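**Nurent opens orders for Samavow butcher-block worktops**

November. Nurent has added a light butcher-block worktop to its Samavow line of tables for small workshops, play corners and shared kitchens. The top is sold in two sizes and supplied unfinished or oiled. Orders open Sunday at 9 a.m. through Nurent and through its regional distributor, Hallgrímsson.

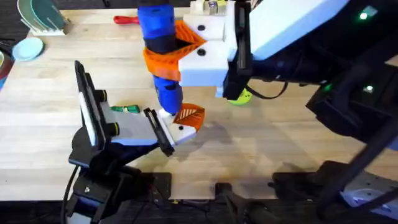 *Page last changed: November, 4:30 p.m. Revision 2.*

The Samavow top is intended for mixed use. Dishes in a rack, a plate and hand tools such as a screwdriver can share one surface. The long edges are left square so that hardware can be clamped to them directly. Nurent rates the top for static loads of up to 1,000 pounds when it is fitted to the standard Samavow base.

"Most of the requests we had were about the edge," said Unnur Mogensen, product manager at Nurent. "Customers wanted to clamp to it without cutting or drilling."

Color and grain vary between tops. Knots and darker streaks are accepted under the Jirker grading sheet, which ships with each unit.
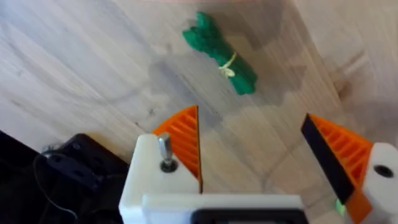

*Grain and knots on the light wood surface, with a green toy bundle tied in pale beige string.*

The first production run is 2,523 units. Delivery takes 30 days from the date of order. Replacement oil and clamp pads are listed separately.

**Press contact:** Unnur Mogensen, Nurent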